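Work and Automation, Unit 9
Handout: Folding work and the people who do it

Please read before the seminar and bring it with you. The case is continued from the previous unit, where we looked at the sorting hall of the Pralura laundry.

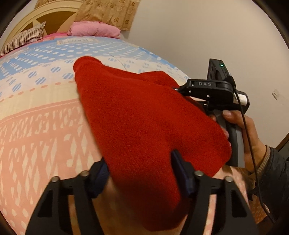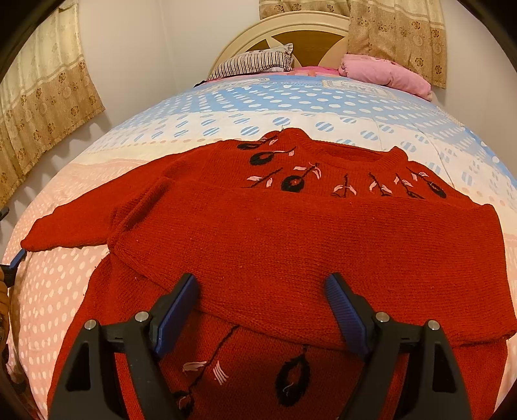 Red fabric over a bed, with grippers at work on it.

Duvska, August

1. The case

Pralura washes and folds clothes for private customers and for two care homes. The washing and drying have been automatic for many years. Folding stayed a work for hands. Sheets and towels are flat and have the same shape every time, so a machine can take them. A sweater is more difficult. It has sleeves, it stretches, and it arrives from the dryer in a different heap each time.

Last year the firm joined a project called Floment. The folders were asked to do a part of their shift with hand-held grippers in place of their fingers. The tool has a handle, and two jaws which open and close. The movements are recorded, and the recordings are used to teach a robot how to fold. The agreement with the folders speaks of 3,000 recorded folds before the first trial with a robot arm.

2. What the work consists of

In the first picture a second gripper, held in the hand, pinches the cloth at its upper right edge. Whoever has folded with such a tool will know how much attention goes into this one point. With fingers we feel if we have taken one layer or two. With the gripper the folder must look.

The second picture shows a knitted sweater with one sleeve stretched out to the left and a wide folded part across the chest. A folder at Pralura would notice the thick creases under the arm on the left side, and she would smooth them before she goes on. She would also be careful with the embroidery, for a jaw can catch in a thread. Such small decisions are a large part of the skill, and they are not written in any job description of the firm.

3. What changes for the folders

Speed. Folding with the tool is slower. At the start the folders were still paid a bonus for every 100 pieces, and therefore nobody wanted the recording shifts. The bonus was replaced by an hourly supplement after the first month. Keep this in mind when we discuss who pays the cost of a change.

The body. The shoulders get tired in another way than before. Some folders said that the wrist is better, because they don't pull the cloth so hard. Others reported pain in the thumb. The firm now allows a change of task after each hour.

Standing in the team. Older folders, who were never asked about their methods, were now asked all the time. Several of them liked this. One wrote in the questionnaire: "I show it my way of doing a sleeve, and then my way goes away without me." We will come back to this sentence.

Being recorded. The tools record the hands and the place near them. The folders wished to know who sees the material, how long it is kept, and if it can be used to measure their speed. The written answer to the last question came late - after the recordings had already begun.

4. Terms

Tacit knowledge: what a worker can do but can't easily put into words. Compare with the reading from Unit 4.

Demonstration: a task done by a person so that a machine can learn from it. In this case it is a product of paid work, and one can ask who owns it.

Residual tasks: the tasks which stay with people after the automation. At Pralura it is expected that these will be delicate pieces, repairs and complaints.

5. For the seminar

Room Salazar, usual time. Work in pairs. Choose one of the four changes in section 3 and write half a page on what should have been agreed with the folders before the first recording, and with whom. Use the agreement text from the course folder, especially the part on the supplement. The half pages are collected at the end of the hour and you will get them back with comments in the next unit.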